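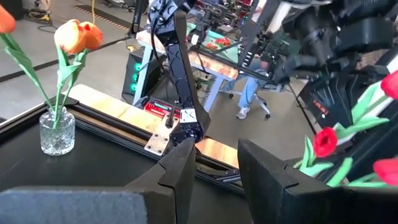 Progress report to the Lodholm Fund
February 17, 2019

Dear friends at Lodholm,

First of all, thank you for your patience over the winter, and for the very kind note that came back with our last report. It went up on the wall by the kettle and it is still there. You asked for a little more this time on what the software does from one moment to the next, and a little less on hardware, so I will try to stick to that (though anyone who has met me knows I wander).

When we wrote to you in September, the planner treated every tulip as a straight stick with a ball at one end. That got us a long way, further than I expected, but artificial tulips have leaves that stick out wherever they please, and the stick model kept planning a neat approach straight through them. The fingers would close on a leaf, the stem would roll, and the pose estimate we had been so pleased with was suddenly worth nothing.

So the biggest piece of work this period has been the new stem model in Trudard, our planning package. Trudard now takes a curved line for the stem, with a rough envelope for the leaves, and scores each possible grasp by how much leaf it would catch. It sounds like a small change. It meant rewriting the collision checker nearly from scratch, and Grigore Voicu deserves most of the credit for that, along with our apologies for the hours.

We ran 481 pick attempts with the new model before we froze the code for this report. The share of picks that held the stem all the way to the vase came out at 84 percent. Most of the misses were with two tulips lying side by side, where the perception code still likes to join both stems into one long flower with a bloom in an odd place.

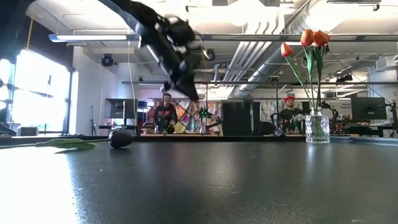

Speed is the other thing I promised to come back to. The old controller slowed to a crawl whenever a tracking update arrived late, and late updates were common, so a single transfer could feel like watching paint dry. The new one keeps following its last good plan for a short while and blends in the correction when it comes. The motion is a good deal more fluid, and we have had to relearn our habits with the stop button as a result!

Cut glass remains a headache. The depth readings on a faceted vase are full of holes, and what isn't a hole is often a reflection. We tried filling the gaps and did not like what we got. At the moment we fit the rim from the color image and let the planner aim for the middle of it, with a generous margin. It works well enough for an empty vase and less well once there are stems in the way.
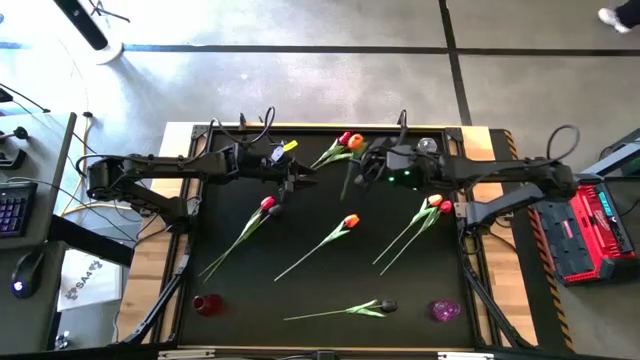
Dollton Manipulation Software Team

Planning for both arms together is where we are behind. The plan was to have the arms share one schedule by now, so that one could reach in while the other was still backing out. What we have is a simple lock: each arm asks for the middle of the table, waits its turn, and gives it back when done. It is safe and easy to debug, and it wastes a lot of time. Tichý, the logging tool we built on last year's grant, has at least shown us where the waiting goes, and most of it comes from the lock being held during the last bit of the retreat. We think we can release it earlier without giving up any clearance, and a trial version is being reviewed now.

For the next period we would like to finish the shared schedule, teach the perception code to split stems that touch, and write proper documentation for Tichý – it is badly overdue, and two other groups have asked for it. The budget is on track and we are not requesting any changes. If you would like to move some of the effort from the vase work to the two-arm work, please do tell us soon, while the plan is still easy to adjust.

With warm thanks from all of us at Dollton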